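*Notes for the desk talk, November. Water on the lectern, slow down, let people finish their coffee.*

**Opening**

Hello everybody, and thank you for coming back after lunch, I know how hard that is! My name is Khải Khổng, and for the next little while I'd like to talk about small drawers. When Thu Vũ asked me for a topic I said "desks," and she said that was too big, so we whittled it down until we got to the little cabinet that sits on top of one, and the wire file holder that so often ends up beside it.

(Wait for the laugh. If there isn't one, carry on.)

**Why little cabinets get messy**

I've kept one sort of desktop cabinet or another for 17 years, and for most of that time mine were full of dead pens. A small drawer is so easy to open, you see, and so easy to push shut on top of whatever you've dropped in there.
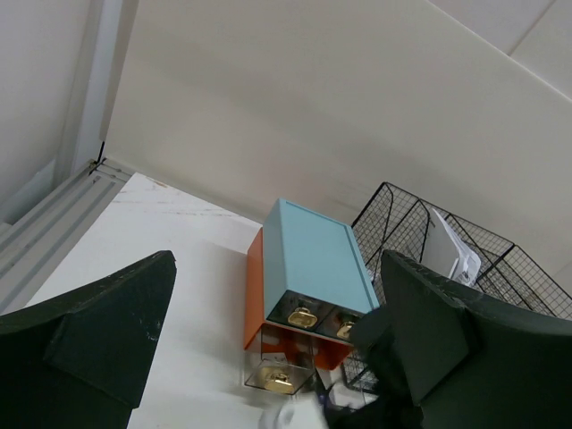 My rule these days is that the little drawers get one kind of thing each. Clips in one, stamps in the other, and please don't let them mingle. The bigger drawer can be more relaxed (mine has note cards, folded letters and a tape measure I'm fond of). A see-through front is a real help if you're forgetful like me, and I'd happily pay a bit extra for one.

**The Floletti story**

Tell this one slowly. When Cormac Dolan and I were setting up the front office at Floletti, we had 5 people sharing a single table, and every one of them had brought a favorite organizer from home. You couldn't put a sandwich down. We cleared the whole lot onto the floor, wiped the table, and let things back up a piece at a time, only if somebody could say what they'd used it for that week.
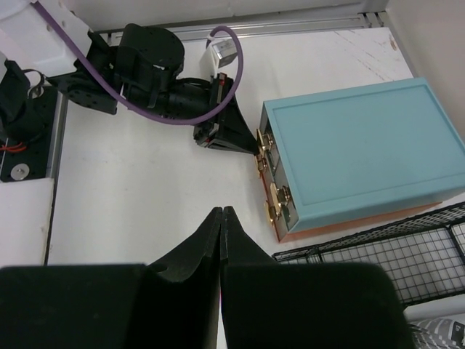

Two pieces came back the first morning, a cabinet and a file holder, and for a good while we got by with those. Cormac grumbled about his pen carousel until spring, bless him, and I believe it's still in his car.

Ask the room: what would you let back up first? Take two answers, no more, or we'll be here until supper.

**Where to put them**

I like the cabinet angled a little toward my chair, so I can get at the handles without leaning. The file holder goes behind or beside it, tall end at the back. Leave yourself a good open stretch in front for writing. And do leave the top of the cabinet clear if you can bear to! I know a flat top is begging for a plant. 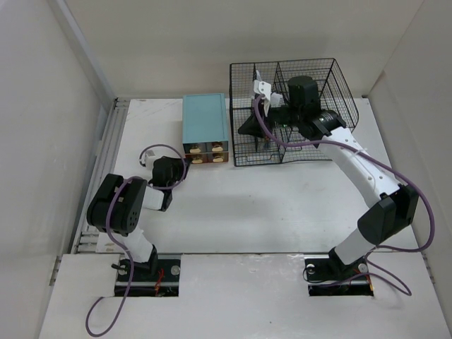

Wipe the table when you wipe the cabinet, with a soft damp cloth and a drop of dish soap. Take the drawers right out if they'll come, and dry the corners, where the crumbs like to hide.

**Finishing up**

Thank Thu for the room and Phong Phùng for the handouts, which are by the door. Questions until 3:30, then Shahram Amini is on with filing cabinets.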